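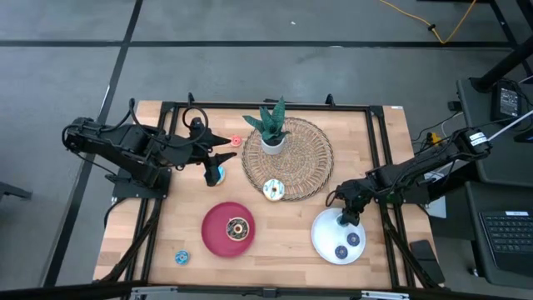
The Norkton handover fault was a software and cabling fault in a two-armed tabletop robot system operated by the Golladora laboratory in Sibiya. It caused one arm to continue closing its gripper after the operator had given the command to stop. The fault was identified in May 2023 and is mostly known from the incident report, which was later used in safety courses for small robot cells.

Background

The Norkton cell consisted of two arms mounted on opposite sides of a table. It was used for sorting tasks with light objects, mainly toy food and plates. Each arm received its commands through a separate controller, and both controllers took their time signal from a single unit, called Hikmont. The work was considered to be of low risk, and the operators were allowed to reach over the table between two runs, when the arms were in the holding state.

Description of the fault

In the holding state, an arm was expected to keep its last position and to refuse new gripper commands. On May 21, 2023, during run 101 of a sorting series, the right arm entered this state correctly but its gripper went on closing on a toy. The toy was crushed. The operator's hand was above the table at that moment, but it was not touched.

The logs showed that the stop command had reached the right controller 700 milliseconds late. A cable between the controller and the Hikmont unit had been bent many times by the movement of the arm, and the contact in its plug was no longer reliable. When the time signal was lost for a short moment, the controller did not report an error. It placed the incoming commands in a queue and carried them out in order, with the stop command as the last one.

Investigation

The laboratory examined the records of 2,709 earlier runs. The same delay was found in two of them, both on the right arm. In these cases the gripper had been empty, and the delay had not been noticed. The report concluded that the damaged cable was the direct cause, but it gave more weight to the behaviour of the controller – a loss of signal should have stopped the arm at once.

Corrective measures

The controller software was changed so that a stop command is never placed in the queue. The cables of both arms were replaced and given more free length near the joints, and their plugs are now checked before each series. Reaching over the table is permitted only after the power to the arms has been switched off by hand.

The report also criticised the term "holding state", which some operators had understood as meaning that the arm had no power. In later versions of the manual it is called "powered hold".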